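Re: [robot-cells] Left arm still moving after pause

Hello all,

Replying on the list so that Prindstead get this as well. I have now been through the logs for the Dritport cell, and Musa and I spent the afternoon trying to make it happen again. We managed it 2 times in 77 tries, so the fault is real. It is also the same one Uwe reported in September, which we closed as "operator pressed the wrong button". He didn't, and I have reopened it.

The task was the usual apple clustering on the taped floor, with the left arm bringing the fourth apple in to join the other three. The pause request arrives while the gripper is down at floor level with the apple between the fingers and the rest of the group still one cell over.
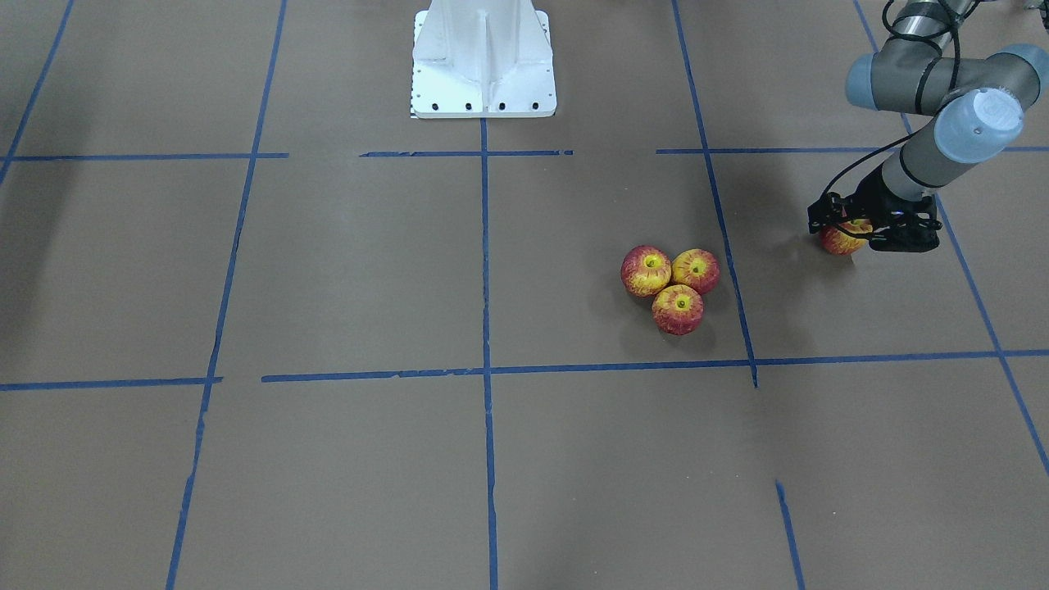
Tobiloba Osagie wrote:

> I pressed pause on the operator screen and the status went to PAUSED
> straight away. The arm stopped with the apple held. I was just about
> to reach in to straighten a bit of tape when it started again and
> finished the move. I hadn't touched resume. It went at normal speed
> and I got my hand back in time, but only because I heard it first.
>
> Is the screen telling us what the arm is doing, or only what we
> asked it to do? I'd been treating it as the first.

It is the second. The screen changes as soon as Pralimen accepts the request. Pralimen then tells the arm controller to hold, and the controller does hold, but it keeps whatever is left in its motion queue. If the grasp check comes back late, Pralimen treats the result as a new event and releases the queue. In your run the result came back 353 ms after the pause. The timeout for it is much longer than that, so nothing was logged as an error.

So the arm was doing what it had been told before you pressed anything. It only happens when the pause falls inside the grasp check, in other words with the fingers closed and the arm waiting to move off. Pausing on the way down, or while the arm is travelling, worked every time for us. I would not rely on that, as we have only tried it with the left arm.

Tobiloba Oyewole asked off-list whether the emergency stop has the same problem. It doesn't go through Pralimen at all. It drops the drives directly, and we tested it 12 times with the fingers closed and got no further movement. What it does do is clear the task state, so you have to home both arms afterwards -- I suspect this is why people have got into the habit of using pause when they want to tidy the floor.

One more thing from the logs. After the unexpected move the run carries on and is marked as a success, and I don't see how anyone going through results would pick it out. The end check uses the head camera and only asks whether the four apples are together inside a cell. A group like the one below passes, with all four tight against each other just under the tape line, and the check takes no notice of how the last apple got there.

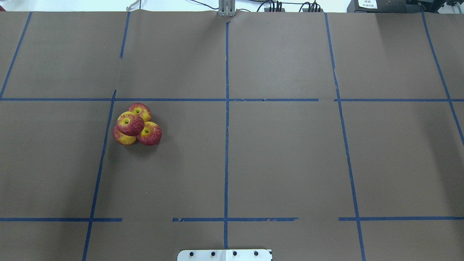 What to do until it is fixed

Pause is not a safe state. Please don't reach over the paper on the strength of the screen, for tape or anything else. Press the emergency stop, wait for the drives to drop, and then go in. Home both arms before you restart. Yes, it is slower.

Prindstead are on the same Pralimen release, so please follow this too, even if you have never seen it happen. Musa will put a card on each operator desk.

The fix

Nnamdi Afolabi has a patch on the "garrido" branch which empties the queue on pause and ignores any grasp result that turns up later. The side effect is that resume will start the pick again from the approach, with the apple put down first. I think we can live with that. I would also like a separate "arm holding" light on the screen, driven by the controller and not by the request, but that is more work and shouldn't delay the patch.

Uwe, do you still have your logs from September? I'd like to compare the timing. The copy on the server stops before the pause.

If anyone else has had an arm restart by itself and put it down to a mis-click, please send me the run folder, even without notes.

Regards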